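To: Manipulation Working Group list
From: Róisín Keane
Date: 9/3/24
Subject: Re: Gripper and camera trial in simulation

Dear colleagues,

Declan Flanagan wrote:
> Could the Erko group confirm which camera views are to be used
> in the gripper comparison? Our centre has budgeted for 600
> episodes and would prefer not to render every view twice.

The Erko group proposes to retain both the body view and the gripper views for the first stage. The body view records the position of the two arms relative to walls and doorways. The gripper views record the fingers and the nearest work surface, and little else. Four renders from the household environment are reproduced for members' reference. 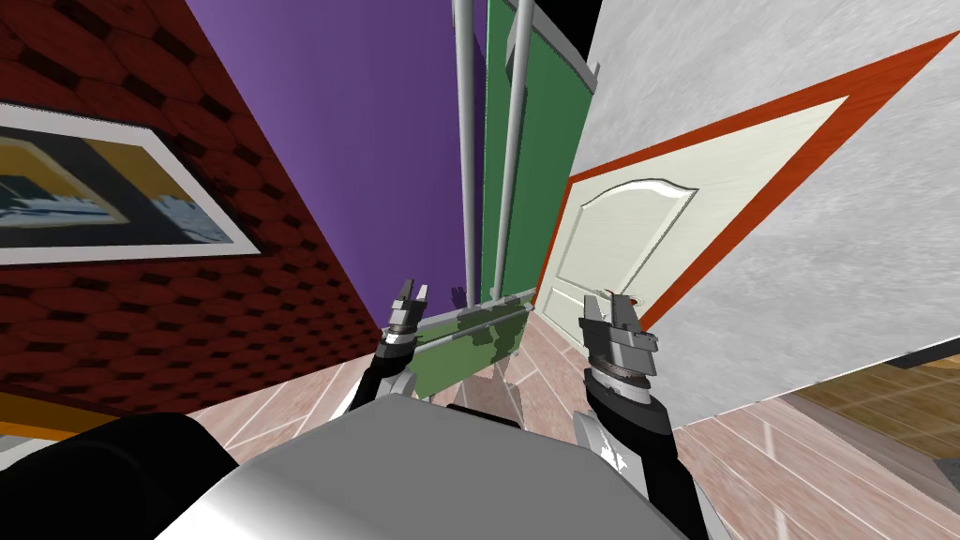
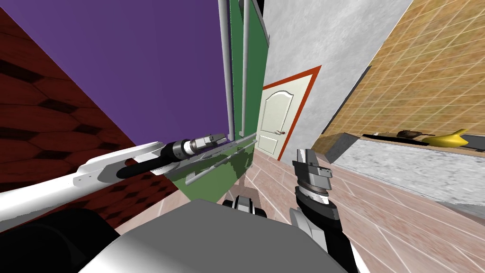
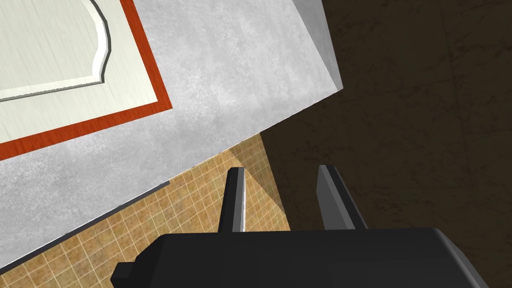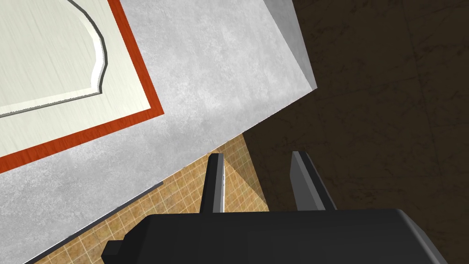

Household environment, simulated. First two renders: body view, both arms. Last two: gripper view, fingers apart, beside the grey countertop.

Members are asked to note how similar the last two views are. Brendan Hegarty has suggested that near-duplicates be removed before the controllers are compared, and 68 have been flagged to date. The Elel controller will be evaluated first, followed by Zukham. Each will be run with 6 random seeds.

Comments on the camera selection should be sent to Nuala Ó Briain by the end of May. Requests for additional licences should go to Cathal Brennan.

Yours sincerely,
Róisín Keane

Recent messages on this list
Grímsdóttir arm: revised joint limits
Controller logs, colour labelling of channels
Minutes of the May meeting

This archive uses cookies to remember your display preferences. Accept | Manage settings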